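Appel à participation - Étude sur les gestes d'entretien du plan de travail

Le laboratoire d'usages domestiques de Teltitz recrute des participantes et des participants pour une étude consacrée au nettoyage des surfaces de cuisine et d'atelier. Les séances portent sur le ramassage de denrées sèches renversées : légumineuses, riz, semoule, graines. L'étude est conduite par Yaneth Inga et Toshiko Maruyama, avec le concours de la société Sutix.

Déroulement

Chaque personne retenue prend part à 16 séances individuelles de deux heures, réparties sur quatre semaines. Les tâches s'effectuent debout, devant une table recouverte de papier blanc. Le participant rassemble les denrées à la brosse à main, les recueille, puis remet le poste en état. Un court questionnaire écrit est rempli à la fin de chaque séance.

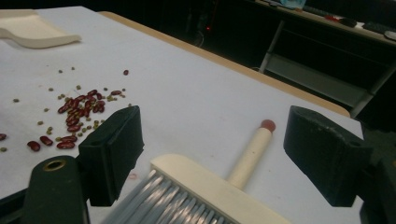 Les haricots rouges demandent plus de patience que le riz, selon Sayaka Yagi, qui roulent dès que l'on appuie trop sur la brosse et qu'il vaut mieux ramener par petits gestes courts. Elle recommande aux futurs participants de ne pas chercher la vitesse lors des premières séances.

Profil recherché

Les candidats doivent être majeurs, pouvoir rester debout pendant quarante minutes et comprendre des consignes données en français. Aucune expérience professionnelle du nettoyage n'est exigée. Les gauchers sont vivement encouragés à se présenter. Les personnes allergiques aux légumineuses ou au gluten ne peuvent malheureusement pas être admises.

Indemnisation

Une indemnité forfaitaire de 700 euros est versée au terme de la dernière séance. En cas d'arrêt anticipé, elle est calculée au prorata des séances accomplies. Les frais de transport sont remboursés sur présentation des justificatifs.

Candidature

Les dossiers sont à adresser à Cempaka Kwok, bureau 146, au plus tard le vendredi 31 janvier 2025. Ils comprennent une lettre de présentation d'une page, une copie d'une pièce d'identité et la liste des créneaux disponibles - matin, après-midi ou soirée. Les candidats présélectionnés seront convoqués à un entretien de 10 minutes. Les dossiers incomplets ne seront pas examinés.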